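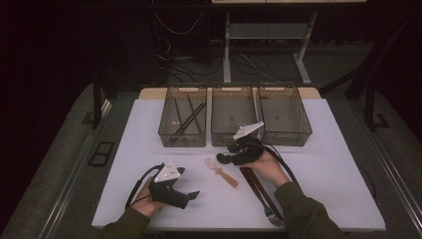 Unit 5: Sorting Small Tableware

Courses > Home Organization > Handouts > Unit 5

Filed under: Drawers & Tableware, Beginner Notes

Last updated 12/01/2018

Welcome back! If you liked the pantry unit you are going to love this one, because small tableware is where sorting gets really satisfying. Chopsticks, soup spoons, tasting spoons, the little forks that came with a cheese board—none of it is heavy, none of it is breakable for the most part, and you can redo the whole thing on a table in 15 minutes if you don't like how it came out.

What we work with

A white tabletop and three open bins in smoky-gray translucent plastic, set side by side along the far half. Have a look at the base of each bin: it is finely ribbed. There is a slot in the far wall that works as a handle. I love a bin you can see through, even a little. Once it goes on a shelf at eye level you can tell chopsticks from spoons without taking it down.

If you are buying your own for the homework, Skona and Kovia both make drawer bins that will do. Check the inside length before you pay. Long cooking chopsticks will not lie flat in a short bin, and then the drawer won't close over them. (Ask me how I know.)

One kind to a bin

Start with chopsticks in the left bin. Let them fall however they fall. At this stage crossing sticks are fine, and one standing up against the side is fine too! We are sorting by kind and nothing else. People who stop to line up every pair lose the thread, and then the spoons never get done.

Leave the other bins empty until you have decided what they are for. Say it out loud if you are working with a partner: "middle is spoons, right is forks." Yuk-lan Lau, who taught this unit before me, had her groups write it on masking tape, and I still recommend that for anyone sharing a kitchen.

Spoons are the tricky ones. Is a small spoon a teaspoon, a tasting spoon, a sugar spoon? For this unit they all count as spoons. Put it down in the open part of the table where you can see it, choose the bin, move it, go on to the next thing.

Then, and only then, pairing

Once everything is in a bin, go back to the chopsticks. Take them out and match by length first, then by color, then by the shape of the tip. Odd ones go in a separate pile. Don't throw those away yet. A single chopstick is great for testing a cake, clearing a jar of the last olives, or propping up a tomato seedling.

Desmond Kapoor's group last term had a household box with 600 pieces in it, collected over three generations, and they still finished pairing before the break. It can be done!

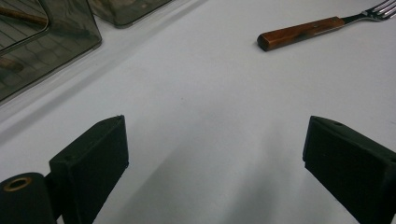

Cheung Community Room, September

Notes from the fall group, kept here because the questions were so good.

Where do the bins go while you work? Keep them together on the far side and leave the near part of the surface clear. You want bare table in front of you, with enough space to set a piece down and look at it. Several people put their bins close to the front edge and ended up reaching over them all session.

Should the surface be white? It doesn't have to be, but it helps. Dark chopsticks show up beautifully on white, and so do crumbs and specks, which you will want to wipe up before anything goes back in a drawer. For pale wooden pieces, try a dark tea towel instead.

Rounded corners or square? I prefer rounded for anything you eat with. A cloth gets all the way in. Square corners do give you slightly more room, so for clips and rubber bands I'd go square.

Do the bins need lids? In a drawer, no. On an open shelf near the stove, yes, or plan on washing the contents more often.

Homework

Pick one drawer at home. Empty it completely, choose your bins, and sort by kind before you pair anything. Write down the bin you changed your mind about and what went in it instead. The Wisilance worksheet has space for this on the back, and a plain sheet of paper is just as good. Bring any mystery utensils to the next session and we'll put them on the table together—last time we had a very good argument over a grapefruit spoon.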